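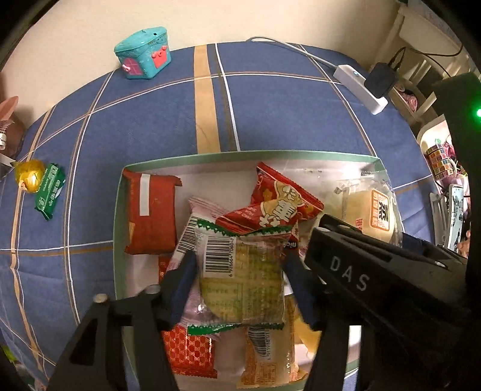

A reader wrote in after my last post to ask whether I was ever going to admit that the dining car was the best part of the whole trip, because I'd gone on for three paragraphs about the view and given the food one line. Okay, fair! I do that. I get excited about mountains and forget that I spent half the ride chewing.

So this one is about eating on trains, specifically the long slow one from Minen down to Zaltia that I took in May, and what I've learned about packing for it after doing it badly the first time.

The first time I bought everything at the station. Don't do this. The kiosk at Minen has two shelves and one of them is phone chargers. I ended up with a sandwich that tasted like the fridge and a bag of pretzels, and by early afternoon I was eyeing a stranger's boiled eggs with real feeling. (They offered me one. I said no out of politeness and regretted it for 4 hours.)

This time I started the night before. My rule now is that anything I bring has to survive being sat on, because at some point I will sit on it. That rules out bananas, and I'm sorry to say it rules out most cake. What does work is a dense kind of loaf, the sort with dried fruit and not much sugar, sliced at home and wrapped in pairs. Hard cheese is good. Cucumbers cut into sticks are better than you'd think, though you have to salt them on board or they go limp in the box. I also bring way too many little wrapped things, crackers and candies and so on, and I have yet to carry any of them home. They're also how you make friends. You put a few on the fold-down table, you nod at the person across from you, and ten minutes later you know about their knees.

Drinks I still haven't solved. I brought a big thermos of tea and it was lovely for the first stretch, and then it was just heavy. There's a hot water tap at the end of each car, so next time I'm taking an empty cup and a handful of tea bags and that's it.

Now, the dining car. It opens at eleven and you want to be there at eleven. By noon it's a line down the corridor and they've run out of the dumplings, and the dumplings are the reason to go. They come in a metal bowl with a spoonful of sour cream and fried onions on top, and the onions are properly dark, almost burnt, which I love. The soup is fine. The salad is cabbage. I had the dumplings on the way down and again on the way back and I'd have had them for breakfast if they'd let me.

The seats on the left side going south are the ones you want, by the way. (Yes, I'm doing the view again, bear with me.) After Żak the track swings around the lake and you get water right up under the window for ages. I was in car 2 and had it practically to myself because everybody else was asleep. I'd brought a book, a fat paperback of 338 pages, and I got to page 157 and stayed there for the rest of the trip.

A few people have asked about the ticket thing. I booked through Tonedora, which is the only site I could get to take my card. It sends you the ticket in two separate emails and you need both of them. The second one landed in my spam folder, so check yours before you leave the house, and maybe print it too. My phone was down to a sliver of battery by Żak, and the outlet by my seat was purely decorative.

One more thing I'd do differently is the overnight bag. I put the food at the bottom, under my sweater and my shoes, and every time I got hungry I had to unpack my entire life onto the seat. Food goes on top! Or in its own bag, ideally one with a zipper that closes, so the crumbs stay put. I'm still finding caraway seeds in my socks.

I'm doing the ride again in the fall if I can get the time off, hopefully going all the way past Zaltia to the coast. If you've done that last part, please tell me whether the dining car stays on or gets uncoupled, as I've read both and I need to know how much cheese to buy.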